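About Jundthorpe Pantry School

Jundthorpe teaches people how to keep a kitchen in order. That sounds like a small thing to build a school around, and when Chunhua Xia first put up a sign-up sheet, a few of her friends told her so (kindly, over soup). But the sheet filled, and then a second one did, and we have been teaching the humble arts of jars, shelves, labels and dry goods ever since.

How we got started

Chunhua spent years cooking in other people's kitchens, and what she noticed, again and again, was how much of the day went into looking for things. The rice was behind the flour, the flour was behind three bags of something that had been opened and folded over, and the good cinnamon had gone missing entirely and been bought again. When she moved into her own place she had one narrow counter and no pantry at all, so she bought a little two-level stand, put her jars on it, and found that she cooked more and grumbled less. Neighbors came by to look at it. One of them asked if she would come over and do the same at her house, and that was the first lesson, although no money changed hands and it ended with dumplings.

We still think of every class as a visit to a neighbor. People bring photos of their cupboards, they bring bags of beans they can't identify, and we sort it all out together at the table!

What we teach

Our main course is called Vandano, and it runs for 7 evenings. There are never more than 12 people in it, so everyone gets a turn at the table and plenty of time to ask the questions they have been saving up. We start with dry goods: what keeps well in glass, what would rather stay in the dark, how full to fill a jar so that a scoop still fits. Then we move on to the shelf itself, and this is where people tend to get very interested, and sometimes a bit heated, about what belongs on top and what belongs underneath.

For those who can't spare the evenings we have Fashola, a single session of 60 minutes that deals with one stand and whatever you want to keep on it. It's a lovely way to begin, and a good many of our Vandano students came to us through it.

Virkel is our newest class, made for families, and it takes in the whole business of putting things away after a meal. Children are wonderful at it. They have strong opinions about where the sugar should live, and in our experience they remember where it lives far better than their parents do.

The two-level stand

If you visit us you will soon meet the black metal stand, which we use in nearly every lesson. It has an upper shelf, a lower shelf and four thin legs, and it sits on a light wood-grain tabletop where there is room to work in front of it. We like it for teaching since it's open all the way around, and you can see straight away whether a jar has been set too near the edge. A glass jar with a screw lid usually goes toward the back of the upper shelf, where it can stay put while the lighter containers come and go beside it.
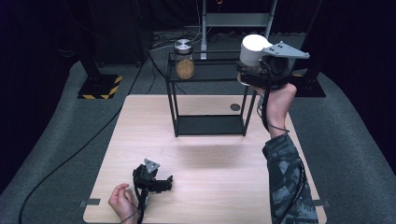
Visiting and signing up

You are very welcome to come and see a class before you join one. Sit in for a while, ask the students what they have learned, and have a look at how the shelves are set up. You don't need to own anything special to take part. Old jam jars are fine as long as the lids fit, and we always have a few spare ones that want a home.

The next Vandano course begins in June. Write to us with your name, which class you'd like, and a word or two on the state of your cupboards (we have seen worse, we promise). Chunhua reads all the messages herself and tries to answer them in the evening, once her own dishes are done.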